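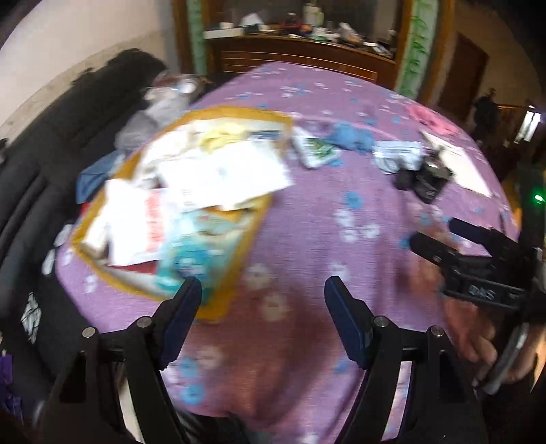

Figure 1. Vue depuis une pince portative, tâche de rangement sur table nappée. Le bac à bordure jaune est flou, la seconde pince est à droite.

Rapport d'avancement intermédiaire
Évaluation du kit de collecte Varo pour la manipulation bimanuelle en milieu domestique
Destinataire : Pradis, service du suivi des projets
Rédaction : Nuwan Khan, responsable technique
Période couverte : du démarrage à fin avril

1. Objet

Le présent rapport rend compte de l'état d'exécution de l'évaluation du kit Varo, distribué par Emenstead et financée par Pradis au titre du lot « outillage de collecte ». Il couvre la mise en service, la première tranche d'acquisition et les contrôles de recevabilité. Les essais d'apprentissage de politiques à partir des données relèvent de la seconde tranche et ne sont traités ici qu'au titre de la préparation.

L'offre évaluée comprend le prêt de pinces portatives instrumentées par paires, le logiciel d'acquisition sur poste local, un service distant de vérification des épisodes et l'assistance. La question posée par Pradis est de savoir si cette offre peut être retenue comme fourniture standard pour les équipes partenaires, ou si ces équipes doivent continuer à assembler leur propre chaîne.

2. Synthèse de l'avancement

Objectif contractuel : 3 000 épisodes recevables.
Jalon intermédiaire : 1 000 épisodes recevables. Atteint.
Épisodes rejetés à la date du rapport : 459.
Logements équipés : neuf.
Budget : conforme au prévisionnel, hors poste transport (voir section 7).

Le jalon a été atteint avant l'échéance, malgré un arrêt des acquisitions consécutif à une mise à jour du logiciel. Le taux de rejet reste supérieur à ce que prévoyait l'offre et constitue le principal point ouvert.

3. Mise en service

Les kits ont été réceptionnés complets. L'appairage des deux pinces se fait depuis le poste d'acquisition, par procédure guidée. L'horloge commune est établie à l'appairage et contrôlée à chaque début d'épisode. La dérive mesurée entre les deux flux est restée sous le seuil du cahier des charges dans tous les logements, y compris lors des sessions longues.

L'étalonnage de l'ouverture des doigts s'effectue en butée ouverte puis en butée fermée. L'opération est rapide mais doit être refaite après tout remplacement de patin, ce que la notice d'Emenstead ne mentionne pas. Deux séries d'épisodes ont dû être retraitées pour cette raison. La demande de correction de la notice a été transmise et acceptée, la nouvelle version n'est pas encore reçue.

L'étalonnage optique fourni en usine a été conservé. Un contrôle indépendant par mire a été réalisé par Matubbar sur l'ensemble des optiques. Les écarts sont faibles au centre du champ et augmentent vers la périphérie, conformément à ce qu'on attend d'une optique à très grand angle. Le modèle de distorsion livré avec le logiciel couvre correctement cette zone, à l'exception des angles, déjà occultés par le vignettage.

4. Acquisition

Les épisodes sont enregistrés en logement occupé, sans aménagement de l'éclairage ni retrait du mobilier. Les familles de tâches retenues avec Pradis sont le rangement de petits emballages, le pliage de textiles souples et le transfert d'objets entre contenants. La consigne donnée aux opérateurs est limitée à l'état final attendu. L'ordre des saisies et la répartition entre les deux mains restent libres.

La figure 1 correspond à la première famille. La nappe à fleurs, les emballages imprimés et les textiles froissés posés sur la table sont représentatifs du niveau d'encombrement recherché. La figure montre aussi deux difficultés examinées en section 5 : la surexposition d'une grande feuille ou d'un grand emballage blanc au centre du bac, et le flou de mouvement sur l'ensemble de celui-ci. Les patins de la pince au premier plan restent en revanche exploitables pour l'estimation de l'ouverture.

Chaque opérateur réalise une courte session de prise en main, non comptabilisée. La fatigue du poignet est signalée par la majorité des opérateurs en fin de session, principalement du côté non dominant. La durée des sessions a été réduite en conséquence, avec une pause entre deux familles de tâches. L'effet de cette mesure sur le taux de rejet n'a pas été isolé.

Un arrêt des acquisitions est intervenu après une mise à jour du logiciel qui modifiait le format des métadonnées d'épisode. Les fichiers produits étaient lisibles, mais refusés par le service de vérification. Emenstead a rétabli la version antérieure, puis livré un correctif. Les épisodes concernés ont été convertis et revérifiés. Les mises à jour automatiques sont désormais désactivées sur tous les postes.

5. Recevabilité et analyse des rejets

La vérification comporte un contrôle automatique (continuité des flux, synchronisation, validité de la trajectoire) suivi d'une relecture humaine assurée par Matubbar. Un épisode n'est recevable que s'il satisfait aux deux.

Les motifs de rejet sont classés ci-dessous par fréquence décroissante.

Perte de suivi de pose. Elle survient surtout lorsque la pince est très proche d'un textile uni ou d'une surface peu texturée qui occupe l'essentiel du champ. Les nappes à motif posent moins de difficulté lorsqu'elles restent tendues. Le déplacement d'un pli pendant la saisie dégrade l'estimation.

Surexposition locale. Les emballages blancs et les feuilles de papier saturent lorsque l'exposition automatique se règle sur un mobilier sombre. La perte concerne le contour de l'objet saisi. Un réglage manuel de l'exposition existe dans le logiciel, mais il s'applique aux deux pinces à la fois, ce qui en limite l'usage quand une seule fait face à la fenêtre.

Flou de mouvement. Il est lié à la vitesse de déplacement des opérateurs et au temps de pose retenu en intérieur peu éclairé. Le rejet n'est prononcé que si le flou couvre l'instant de saisie ou de dépose. Hors de ces instants, l'épisode est conservé avec une annotation.

Occultation mutuelle. Le croisement des pinces masque l'une ou l'autre caméra. Le motif est fréquent chez les opérateurs débutants et devient rare après les premières sessions.

Défaut de consigne. État final non conforme ou objet sorti de la zone de travail. Ce motif est marginal et n'est pas imputable au kit.

Les seuils du contrôle automatique ont été jugés trop permissifs sur la surexposition : une part notable des rejets correspondants provient de la seule relecture humaine. Un seuil plus strict a été demandé à Emenstead, applicable dès l'acquisition, afin que l'opérateur soit averti et puisse reprendre l'épisode sur place.

6. Évaluation de l'offre

Matériel. La tenue mécanique est satisfaisante. Les articulations ne présentent pas de jeu mesurable au terme de la première tranche. Les patins s'usent plus vite sur les tâches de pliage que sur les tâches de rangement. Leur remplacement ne demande pas d'outil spécifique. Le stock de patins joint au kit suffit pour la première tranche et devra être complété.

Logiciel. L'acquisition est stable dans la version actuellement installée. L'interface de relecture reste lente à l'ouverture des épisodes longs. L'export vers le format interne de Pradis fonctionne sans conversion intermédiaire, point positif par rapport à la chaîne assemblée utilisée jusqu'ici.

Service de vérification. Les délais de retour sont tenus. Les motifs de rejet sont transmis sous forme de code, sans référence temporelle dans l'épisode. La relecture par Matubbar compense ce manque, mais son coût devrait être intégré à toute comparaison avec une solution concurrente.

Assistance. Les réponses sont précises sur le matériel et plus inégales sur le logiciel. L'incident de format a été traité correctement une fois qualifié. La qualification elle-même a demandé plusieurs échanges.

À ce stade, l'équipe projet considère l'offre comme recevable sous réserve. Les réserves portent sur l'exposition commune aux deux pinces, l'absence d'horodatage des motifs de rejet et la notice d'étalonnage.

7. Risques et écarts

Transport. Le retour des pinces en atelier pour contrôle n'était pas chiffré dans la proposition initiale. Le dépassement est absorbé par le poste déplacements. Aucune demande complémentaire n'est présentée à Pradis.

Confidentialité. Les enregistrements en logement occupé contiennent des éléments personnels, dont des visages et des documents. Un floutage est appliqué avant transfert au service distant. Les épisodes pour lesquels il échoue sont conservés sur poste local et exclus du décompte. L'accord écrit des occupants est archivé pour chaque logement.

Diversité des lieux. Les logements équipés présentent des mobiliers variés, mais peu de plans de travail hauts. Le recrutement de la seconde tranche privilégiera des cuisines à plan fixe.

8. Programme de la seconde tranche

Reprise des acquisitions avec le seuil d'exposition révisé, si le correctif est livré. À défaut, réglage manuel systématique et consignation de la valeur retenue.
Rééquilibrage des familles de tâches en faveur du transfert entre contenants, sous-représenté dans la première tranche.
Contrôle optique de fin de période par Matubbar, selon le même protocole.
Premier apprentissage sur les épisodes recevables, avec évaluation sur bras fixe. Le protocole d'essai est rédigé et sera soumis séparément.
Chiffrage comparé de l'offre Varo et de la chaîne assemblée, relecture comprise.

9. Décisions attendues de Pradis

Validation du jalon intermédiaire et déclenchement du versement correspondant.
Accord sur le rééquilibrage des familles de tâches.
Désignation d'un interlocuteur pour la recette du format d'export.

Les journaux d'acquisition, la liste des rejets par motif et le procès-verbal de contrôle optique sont tenus à disposition par Nuwan Khan.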